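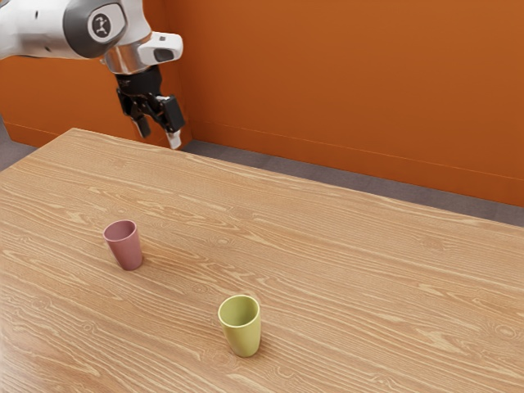
Pintora que repetiu o mesmo muro durante décadas ganha, enfim, uma parede

2/7/23

A Galeria Halberg abriu uma retrospetiva de Ivone Medeiros, pintora que dedicou boa parte da carreira ao muro das traseiras de casa. São oito salas de muro: de manhã, à tarde, com humidade, com mais humidade. O gato do vizinho aparece em duas telas, e o catálogo consagra-lhe um ensaio.

A curadoria fala numa «investigação paciente da superfície». Medeiros, a quem pediram que comentasse a frase na inauguração, respondeu que o muro ficava perto e não cobrava à hora.

Os primeiros quadros, castanhos e espessos, devem muito à espátula e pouco à encomenda. A partir da série «Trasard», a paleta aclara, a pincelada encurta e o reboco começa a parecer-se com o mar, coisa que a autora desmente sempre que lhe perguntam. Os cadernos de esboços juntam cerca de 849 desenhos, quase todos do canto inferior esquerdo.

Um dos muros tardios, «Zimoven», veio emprestado de uma coleção particular, cujo dono pediu que fosse pendurado longe do aquecimento. Ficou ao lado da cafetaria.

A exposição pode ser vista até março. O catálogo está à venda na loja, junto dos ímanes para o frigorífico, também com o muro.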